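Automation at Wunness: Notes on the First Months

Since June, the packing floor at Wunness has been preparing to hand a share of its mixed-goods picking to automated arms. As shift coordinator I have been asked several times what this means for the people who work here, and I would like to set down my own view.

The floor employs 40 people. Of these, 18 have moved from the packing line to demonstration work, in which they handle products with hand-held grippers so that the arms can be trained on the motions. The product list stands at 87 items, most of them snacks and sweets in boxes, bags and jars. Bags remain the most difficult.

The change in the working day is considerable. Packing was measured by the crate. Demonstration is measured by clean repetitions, and a slow, careful worker is often the better one. Eglė Rimkutė spent years near the bottom of the speed board and now instructs the new starters. Kristaps Petrauskas, formerly among the fastest, asked to return to the line after three weeks, and his request was granted.

There are concerns. Wrists tire in a different way than they did before, and the rest schedule was written for the old work. Noel Manalastas has requested a break every hour on behalf of the team. Management has agreed to a trial.

The larger question is what becomes of these positions when the training is complete. Staff have been told that no contracts will end this year. Many of us would like that in writing, and it is on the agenda for Friday.
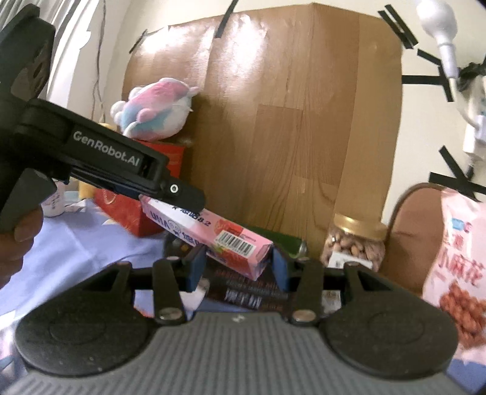 Demonstration work with hand-held grippers and a candy box.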